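Chapter 4
Building a Pair of Hand-Held Grippers

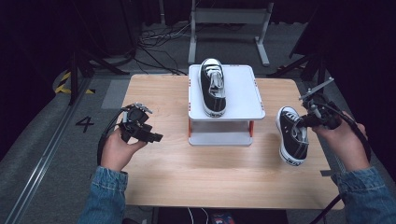
The first three chapters dealt with parts that stay bolted to a bench. In this chapter you will build something you carry. A hand-held gripper is the working end of a robot arm without the arm: your own wrist and elbow do the moving, and the fingers at the far end do the holding. You will make two of them, one for each hand, and use them on ordinary household things such as shoes, cups and folded towels.

The project takes most builders a few weekends at home, or a few evenings in a shared workshop where the tools are already out. None of the steps needs a machine shop. If you finished the clamp in Chapter 2 you have already done the hardest cutting in this book.

What you will learn

By the end of the chapter you should be able to lay out a jointed finger and cut its links to match. You should be able to run a cable from a moving part to a fixed one so that it does not pull on the joint. You should also be able to test a grip on a soft object and write down the result in a form that someone else can use.

4.1 Why start with the hand

Many first-time builders begin with the arm. They buy motors, spend a month on the shoulder, and then hang whatever gripper they can find on the end. The arm moves well and picks up nothing. Ronaldo Lacson, whose shop notes are the basis for this chapter, built his first three projects that way at the Mendoza workshop before he put the arm aside and worked on fingers alone.

Working on fingers alone has a practical benefit. When a person carries the gripper, a bad grip can only be the fault of the gripper or of the way it was aimed. There is no arm to blame and no program to check. You can change a fingertip, try it again, and know within a minute if the change was worth keeping.

It also teaches you how much your own hands do. Try picking up a canvas sneaker by the heel with two stiff fingers. The cloth gives, the sole does not, and the shoe turns as soon as its weight comes off the table. Your bare hand corrects for that before you notice. A gripper has to be shaped for it.

4.2 The test shoe

We use a shoe through the whole chapter, and you should pick one now. A low canvas sneaker with laces is best. It has a stiff part (the sole), a soft part (the upper) and a loose part (the laces), so one object gives you three kinds of surface. Keep both shoes of the pair. Several of the later exercises ask you to place one beside the other, and a matched pair makes it easy to see when one has been set down crooked.

Wipe the soles before you start. Grit gets into the finger joints, and the pins are slow to clean.

You will also need a raised surface. A small shelf will do, or a board on blocks. Lifting a shoe from a flat table is one problem; setting it down on something higher, without dragging the toe across the edge, is a different one. Section 4.6 covers it.

4.3 Before you cut anything

Read the parts list at the end of the chapter and lay out everything on it. The finger pattern is the Plikia pattern, sheet 3057, which is printed at full size in the back of the book. Measure the 40 mm check line on your copy before you trust it -- copiers shrink things.

Allow 1000 mm of cable for each gripper. That looks like too much on the bench. Once you are holding the gripper out over a table and turning your wrist, you will want the slack, and a short cable tugs at the grip just when you are trying to hold still. Leave a loose curve where the cable comes off the gripper and tie it down further along.

Readers who have the Mevness hinge kit may use it in place of the cut links. The holes are 10 mm closer together, so follow the second set of marks on the pattern. Do not mix the two sets on one finger.

Start with the left gripper. Build it completely, test it, and only then begin the right one. Most people change at least one thing on the second, and the Cerkevitz fingertip described in Section 4.5 began as one of those changes.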